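Furniture assemblers and fitters wanted - Kjærgaard, workspace set-up team

Kjærgaard fits out offices and shared workrooms for small firms. We are taking on people from March to put together and place the furniture in a two-level building let to Didell. The order comes to 1108 items, most of them flat-packed: desks, shelving, chairs, coat racks and small tables.

The work

You will unpack, assemble and set out furniture from a floor plan. Packaging is sorted and taken down to the yard at the end of each shift. Coat racks and lamps go in last, once the desks are in place - please don't stand them in walkways in the meantime. Floors must be kept clear of loose fixings.

Shifts are 8 am to 2 pm or 2 pm to 8 pm. You can ask for one or the other but we can't promise it. Tools are supplied. Bring your own safety shoes and a padlock for the locker.

What we ask for

You should be able to follow a printed assembly sheet and lift your share of a desk with a second person. Experience in removals, shopfitting or joinery is useful. A driving licence is needed only for the two van posts, so say in your application if you want to be considered for those.

Pay is monthly, with a completion payment of 500 for those who stay to the end of the job. Travel from Flaninitz is paid back on production of a ticket.

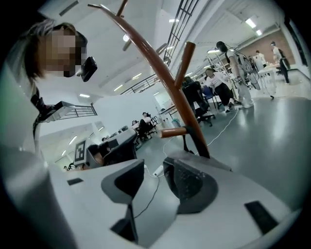
Do I need to have put up coat racks or other free-standing pieces before?
Previous practice isn't required. New starters spend their first shift with Unnur Sveinbjörnsson, the team lead, and go through each type of item with her.

How to apply

Send a short letter and the name of one referee to Steinar Hafþórsson, Kjærgaard, Box 49, Kakitz, quoting reference 2988. Applications were opened on 6 Feb 2024 and will be read as they come in. Those invited will be asked to assemble one small item - allow an hour for the visit.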